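Kanchan Vishwakarma has been fitting stair rails and ramps in homes in and near Tonolbridge since she left the lumber counter at her uncle's store. Most of her calls come from adult children who have just been home for a visit and didn't like the way a parent was getting up the front steps. We talked on a Friday in the small office she shares with her business partner, Mohit Rawat.

The first thing she asks on the phone is how many steps there are and whether the rail runs past the last one. Usually it doesn't.

"People stop the rail where the stairs stop," she said. "But that's where you need it. You come down, you think you're on the floor, and there's one more step. I want your hand on something until both feet are flat."

She runs her rails past the bottom step and puts one on each side if the stairwell is wide enough. A second rail matters most after a stroke, she said, when one hand may be a lot stronger than the other. Going up, the strong hand is on the left. Coming down, it's on the wrong side.
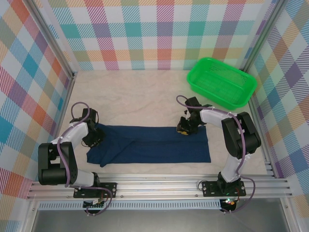

Ramps take longer to explain. Vishwakarma uses the usual one-in-twelve slope, so a porch 24 inches off the ground needs 24 feet of ramp, plus landings. Customers often have a shorter one in mind.

"They've seen a folding ramp at the store and they say, that'll reach. It will reach. You try pushing your dad up it."

Rawat does the measuring and most of the paperwork. He told me about a house in Kakville where the yard was too short for a straight run, so they turned the ramp twice and brought it out by the driveway. The job took six days. The owner, a Mrs. Tyagi, had been using the back door for a year – over a gravel path with a walker.

"She wanted to get to her own mailbox," Rawat said. "That was the whole request."

I asked what people can do if they can't pay for a ramp or a new rail right now. Both of them said lighting. Vishwakarma likes a switch at the top and bottom of every staircase, and a strip of contrasting tape on the edge of each step. She also tells people to tighten the rail they already have.

"Grab it and lean. If it moves, the screws are in drywall and you need to find the stud."
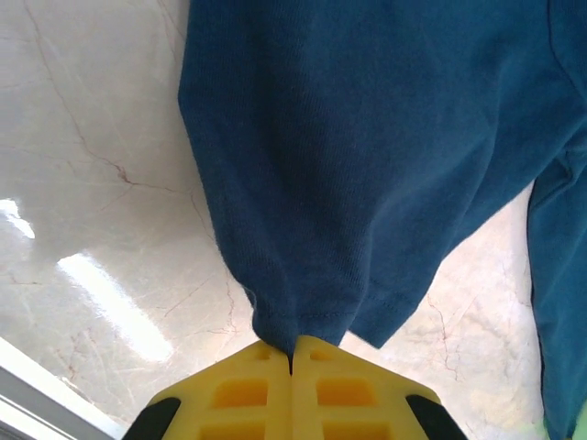
The hem of a teal knit garment held in a gripper.

Neither of them sells stair lifts, though they get asked every week. They send those customers elsewhere and come back later to do the rails. Vishwakarma said a lift doesn't replace a rail, and that other people in the house still have to use the stairs.

Their busy stretch starts in June and lasts until the ground gets hard. Anyone who wants a ramp before winter should call in the summer, Rawat said, and have the height of the porch written down.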